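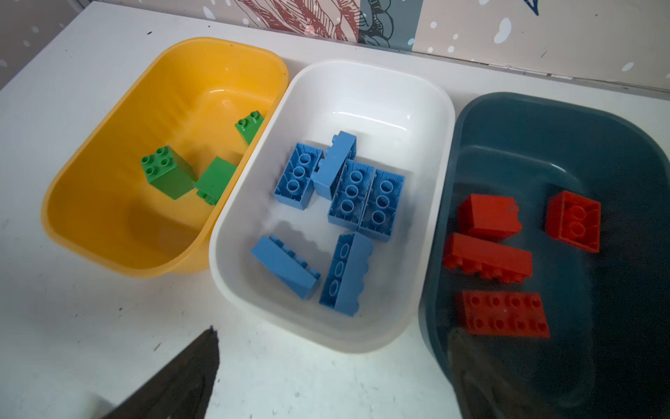 Section 4 of the Vemar cell procedure was one page long, and Malte Lindemann had been asked to read it aloud.

"4.1. A sorting run is complete when every brick is in the bin assigned to its color. 4.2. The operator confirms completion by eye before signing. 4.3. No brick is moved by hand between the start of a run and the signature."

"Stop there," said Hartmut Seidel. He had the log open on his knees. "Run 2,481. Who signed it?"

"I did."

"At what time?"

"Ten past four."

"And the arm stopped at what time?"

Lindemann looked at the terminal, although he knew. "Five past."

Seidel wrote both times in the margin. He was an auditor of the old kind and used a pencil. The site at Floren had sent him because two cells had reported no failed runs since June, and the standard required an outside reader for any cell that reported no failures for that long. The other cell had already been explained. Its fault counter had been disconnected during a cabinet swap.

"Five minutes is a long time to look at three bins," he said.

"The procedure doesn't give a limit."

"No. It doesn't."

Sang Lò, who had written the procedure, was standing at the guard rail with her badge in her hand. She had drafted section 4 in one afternoon and had defended it through two revisions. Green went to yellow, light blue to white, red to dark. The bins did not match the bricks by design, so that the controller had to work from the assignment table and could not pass by pairing like with like. She had been pleased with that clause.

"Tell him about the red one," she said.

Lindemann put the page down. "There was a red brick in the white bin. At the end of the run. The arm had parked and reported complete."

"And you moved it."

"I moved it."

"By hand."

"Yes."

Seidel turned to a clean sheet. "Before the signature, then. That is 4.3."

"I thought of it as housekeeping," said Lindemann. "The grip was good and the path was good. It let go early. If I fail the run, the whole batch goes back to Marar for review, and they take 20 working days and return it with the same settings."

"Is that written down anywhere?"

"The 20 days? It's in the service agreement."

"I meant the housekeeping."

The fan in the control cabinet came on. Lò opened the rail gate, checked that the lockout was set, hung her tag on it and stepped through. She did all of it in the order given in section 2, touching each item as she went.

"How many others?" she asked from inside.

Lindemann took a while to answer. "I didn't keep a list."

"Then we can't use any run you signed."

"Most of them were clean."

"Which ones?"

He did not have that either. Seidel waited the length of time he usually waited, then wrote one line and read it back, as the standard required him to. "Operator states that bricks were moved by hand before signature on an unknown number of runs. Operator disputes nothing."

"You could put down that it was a release fault," Lindemann said. "It would help whoever looks at the release timing."

"It would have helped them in June," said Lò.

Seidel added a second line about the release timing. He passed the sheet over the rail, and Lindemann signed it against the cabinet door.

"There will be a change to 4.2," Lò said. "The camera record is saved when the arm parks, before the gate can open. The signature goes against the record."

"And if the record shows a brick in the wrong bin?"

"Then the run failed, and you write failed."

She came out, closed the gate, removed her tag and entered the time. Lindemann picked up the page again and found his place.

"4.4," he read. "The operator shall report any departure from this section to the author."

"Go on," said Seidel. "There's a 4.5."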